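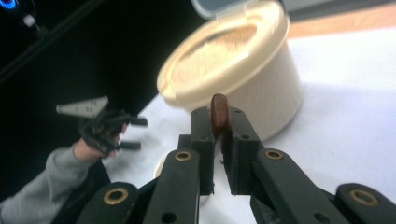

Hand-held grippers in use at a table test. The near one holds a small brown object between its fingertips.

TARKTHORPE — A workplace safety group wants Verkwood to stop shipping its hand-held gripper until the company explains why the fingers let go without warning.

The Tarkthorpe Tool Safety Network says it has logged 318 hours of table work with the tool and recorded 11 sudden releases. In each case the operator had not eased off the handle. One release left a finger pinched in the linkage.

Verkwood blames "operator fatigue" and says its own trial of 493 grips at Bruvasska found no fault. The network is not convinced. Verkwood has not said what was being gripped, how long each hold lasted or who was holding the tool.

"A tired hand does not explain a tool that opens while the hand is still closed," the network said. "If the company has better numbers, it should publish them."

The network suspects wear at the pivot points but has not proved it. It has asked the Tshabalala test lab to strip down a used unit and report in June.

Verkwood has offered owners a revised instruction card. The network calls that a poor substitute for a repair — the card tells users to "grip with confidence" and says nothing about keeping fingers clear of the arms.

Owners should stop using any gripper that slips, and keep the receipt.

Comments (3)

benchrat: Mine let go twice before lunch. I was wide awake.

Ollie_T: 11 in 318 hours doesn't sound like much to me. What were they picking up?

marlowe88: Still waiting on my refund, they sent me the card.

Last updated: June, 4:15 pm

Contact the media desk | © Tarkthorpe Tool Safety Network | Back to top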